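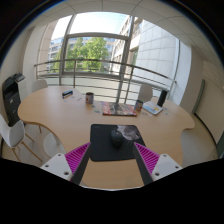 Equipment Planner (part-time, fixed term)

Cirgate, Vulasville office

Cirgate is looking for a person who will help us to plan and buy equipment for our robot manipulation work. We record how people handle ordinary things on tables and desks, with hand-held grippers, and the recordings are used for teaching robot arms. Until now the buying was done by the engineers between other tasks, and we would like to do it in a more orderly way before the next budget year, which begins in January.

The contract is for 9 months, 14 hours per week. The hours can be divided as you wish, but one morning per week must be spent in the office.

What you will do

You will keep the equipment list up to date. At present it is one long spreadsheet, and the spare parts are mixed with the complete tools. Finger pads, mounts and screws should have their own list with minimum stock, so that we order them in time.

You will ask for quotations and compare them. We are considering two robot arms, one from Engström and one from Gritia. The prices on the first page of an offer are seldom the full prices, and we need someone who reads also the pages on delivery, training, service and software licences.

You will prepare the budget together with Joonas Toivonen, who is responsible for the recording work. He knows what the tools must do, and you will help him to say what it costs and when the money is needed.

You will also buy the small things. Our recordings use objects of the kind that is found in any office: a mug, a mouse and mouse pad, a can, a magazine, some booklets. For this there is a separate budget of 600 euros, and the receipts must be kept.

What we ask from you

You have done purchasing before, in a laboratory, a workshop, a school or a similar place. You are comfortable with spreadsheets and you can write a clear and polite letter to a supplier who is late. It is not necessary that you can program or repair a robot. It is good if you are curious about how the tools are used, and we will show you this during your first weeks. You will be asked to try a gripper yourself, as it makes it much easier to understand why we are particular about the pads.

The working language is English. Many of us speak it as a second or third language, so please do not worry about small mistakes.

What we offer

Salary according to experience, paid monthly. Travel to suppliers is paid separately. You will have your own desk and a laptop. An extension of the contract is possible if the budget for the arms is approved, but we cannot promise it now.

How to apply

Please send a CV and a letter of no more than 2 pages to Joonas Toivonen at the Vulasville office. In the letter, describe one purchase which you have planned from the beginning to the delivery, and what you would do differently today. Certificates are not needed at this stage.

Applications must reach us by 8th June. Interviews are held in the office or by video call. All applicants will receive an answer, also those who are not invited.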